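Kitchen robot update pulled after grip fault

If you were wondering why the Skestent test kitchen went quiet in June, I've got the answer, and it's a slightly squashed one. The latest software for the two-armed cooking robot has been withdrawn after Bametti, who do the safety checks, found the right hand sometimes wouldn't let go.

I've been following this project since it was a few slides and a lot of optimism, so I rang up the team at Virholm to ask what had happened. They were pretty open about it. The hand picks up a vegetable, carries it over to wherever it's meant to go, gets the order to open... and squeezes a bit harder instead! The arm then carries on to its next job with the thing still in its fingers.

All of this was in simulation, I should say, so no real aubergines were harmed. Bametti put the update through 2245 runs of the same countertop job, moving vegetables between a chopping board, a frying pan and a wire frying basket. The hand failed to release in 631 of them, which is a lot more than anyone was expecting. The previous version managed 1578 runs with 10 failures, so something clearly went backwards.

Virholm think the trouble is in how the software judges whether it has a firm hold. Smooth, shiny things seem to set it off. It reads a tiny slip as a drop and tightens up, and the tightening wins over the order to open. The bit that bothered Bametti most was that the emergency stop froze the fingers shut as well, and you really don't want that if one of them has closed on your sleeve.

So the old software is back on for now, and the trial at the Purves canteen, where a real machine was due to start on the breakfast shift, has been put off until the stop button opens the hand every time. I'm told a fix is being tested already, though I couldn't get a date out of them. I'll ring again in a few weeks.
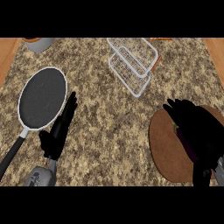

Purves canteen staff told me they'd sooner wait than have it start on the old version, and they want to try the stop button themselves before it goes anywhere near a hot pan.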